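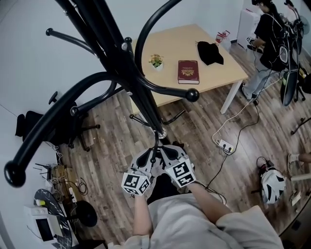 A black bentwood coat rack, curvy arms and all.

We finally made it to Fliltmont in October, after two years of saying we would, and I have been meaning to write it up ever since. My husband booked us into the Rinder, an old hotel right on the square, and I will say up front that it was more than we normally spend. It came to just under 300 a night with breakfast, and I grumbled the whole drive up. Then we walked into the lobby and smelled woodsmoke and oranges, and I stopped grumbling.

Our room was on the third floor at the back, looking over the rooftops toward Kundley. The bed was one of those tall ones you have to climb into (I am five foot one, so this was a project every night), and the bathtub was deep enough that I read half a novel in it on the first evening. The heating clanked a bit around six in the morning. I didn't mind, but if you're a light sleeper, ask for the front.

Dinner was the real treat. The restaurant downstairs is called Paisan and it only has 8 tables, so do book before you go! The chef, Didier Picard, came out to say hello between courses, and he talked us into the braised rabbit when I had my heart set on the trout. Oh, that rabbit. It came with little buttery dumplings and a mustard sauce I mopped up with three slices of bread, maybe four. My husband had the duck and would not share, which I have not forgotten.

Wine is looked after by a lovely young man named Évan Courtois. The list runs to up to 1000 bottles and I was completely lost by page two, so I just told him I like reds that don't bite, and he brought us something soft and plummy by the glass.

Breakfast goes until eleven, with warm rolls and a pear jam they make in the kitchen. I bought two jars to bring home. One is already gone, and the other is hidden behind the rice.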